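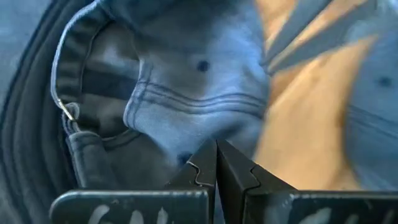
Attachment 1 - wrist camera, jeans cell, station 2. Fingers at the fabric below the pocket opening, hand in the work area on the right.

Ticket 228
Subject: Gripper closes on denim with a hand in the work area
Site: Gasmont
Equipment: two-finger gripper, Grodard controller
Priority: High (safety)
Status: Open - manual mode only
Opened by: Honeylyn Dimaculangan
Assigned to: Panagiotis Hoxha

Problem
During jeans handling the gripper sometimes gets a close command while the operator is still holding the fabric. It has happened on two shifts. No injury. The second time the operator felt the fingers pinch the cloth next to her thumb and hit the stop. The arm stopped as it should.

Expected behavior
With a hand in the work area the arm should hold position with the fingers still, and the panel should show HAND PRESENT until the area is clear.

Log

Honeylyn, 9:40
Took station 2 out of auto. Tag is on the panel. Operators can still jog in manual at low speed with the enable switch held. Attached a wrist camera still. The hand is badly blurred in it and there is denim lying across part of it, so I would start with hand detection.

Panagiotis, 10:25
Pulled the detection log. The hand check runs on the wrist camera only. It scores well on a bare hand over the table. With denim folded over the fingers the score drops under the limit and the check reports clear. Same result when the hand moves fast.

Panagiotis, 11:10
Found a second problem. The hold timer is set to 300 ms on this station. Station 1 has 500 ms. With the short timer, one gap in detection is enough to release the hold and let the close command through. I don't see a change note for it. Honeylyn, do you know who set this?

Honeylyn, 11:30
It was changed in September when we were trying to bring the cycle time down. Should have been logged and wasn't. Please put it back to 500.

Panagiotis, 13:15
Timer back to 500 ms. Ran 40 manual cycles with a padded dummy hand under the cloth, gripper force at minimum. Two false clears, both with the dummy fully covered by a pant leg. So the timer helps but does not fix it. The camera can't be the only check here.

Panagiotis, 13:50
Also looked at the fingers. The black coating is worn along the rims, with some scuffs. No effect on this fault. Leaving them on.

Honeylyn, 14:20
Agreed on the camera. Galang quoted us a light curtain for this cell last year and we put it off. I have asked them to update the quote. Until it is in and tested, station 2 stays in manual. Jeans go through station 1, which already has a curtain.

Open items
Light curtain, station 2 - Honeylyn, waiting on Galang
Add covered-hand cases to the detection test set - Panagiotis
Check timer values on the Brukmont cell, same controller - Panagiotis
Write up the September change - Honeylyn

Do not return station 2 to auto without sign-off from both names on this ticket.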